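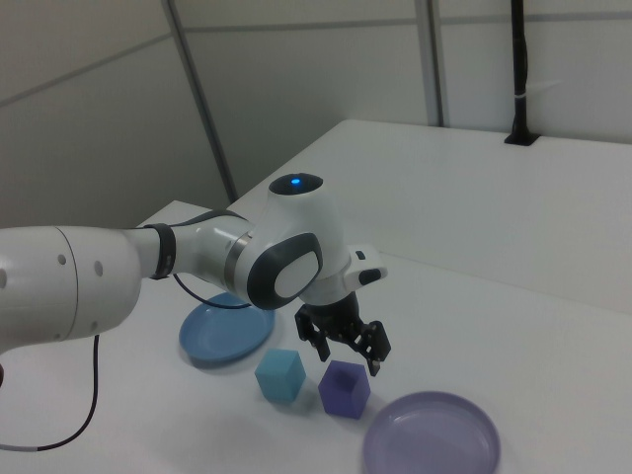 Nelu Mocanu told us that the river path used to be the quickest way from Clastevik to the market in Nusbridge, and that in a wet year people took it anyway and washed their shoes when they got home. He asked why we wanted to write a report about a path that was already closed. Our answer was that one half of it is still open, and that most of the people who live near it do not seem to know which half.

5 min read

Background

The path follows the Levia from the old ferry landing at Clastevik to the stone bridge in Nusbridge. The earliest record we found is a land map from 1607, which shows a dotted line along the east bank with the word "way" next to it. The library has a copy in the local history room. The line does not match the present path exactly. Near Bogdan Meadow it runs closer to the water than the path does now, and our guess is that the bank has moved, but we did not have a way to check this.

The path was closed between the meadow gate and the footbridge after part of the bank gave way. The closed section is 430 yards long. The town put up a notice at each end and marked a detour along Mill Road. The detour has no sidewalk for part of its length.

What we wanted to find out

We started with a broad question about whether people in Nusbridge walk less than they used to. Our teacher pointed out that we had no earlier numbers to compare with, so we dropped it. The question we ended up with was how the closure changed the routes people use, and whether the signs explain the closure well enough.

Method

We wrote a one-page questionnaire and put it through mailboxes on the streets closest to the river, on both sides. We printed 1000 copies. People could return it to a box in the library or to the front desk at school. We also walked the whole route and the detour on a Saturday, wrote down every sign, and noted what it said and which direction it faced.

The questionnaire had six questions. Question four asked, "Do you use the path less than before?" and this turned out to be a mistake. Several people wrote next to it that they had never used the path, so neither yes nor no was right for them. We left question four out of the results.

Results

We got 100 questionnaires back. Most came from the Nusbridge side. Only a few came from Clastevik, and we think the return box was too far away for people there.

The most common reason for using the path was walking a dog, followed by going to the market. Most people who used it for the market now drive or take the bus. Dog walkers mostly still use the open part and turn back at the gate. Some said they go past the notice when the ground is dry. We did not ask about this directly and we don't know how common it is.

The comments about the detour were mostly negative. The main complaint was the missing sidewalk. One person wrote that the detour was fine in daylight but that she would not let her children use it after 4 p.m. in winter.

On our walk we found that the notice at the footbridge end faces the wrong way for anyone coming from Clastevik. They see the back of it until they have already crossed. The notice at the meadow gate can be read easily but gives no reopening date. The detour arrow on Mill Road was behind a hedge.

Problems with the survey

People who care about the path were more likely to answer, so the results probably make it look more popular than it is. We also did our walk in May, when the ground was firm. In November the open section may be in a different state.

Suggestions

The footbridge notice should be turned around, and the hedge by the detour arrow should be cut back. Both are small jobs. A sidewalk on Mill Road would cost much more and we did not look into the price. We would also like the notices to say who to contact. We had to make three phone calls before we reached the right office, which said the bank will be inspected again before any repair is planned.

The questionnaire is attached as Appendix A and the list of signs as Appendix B.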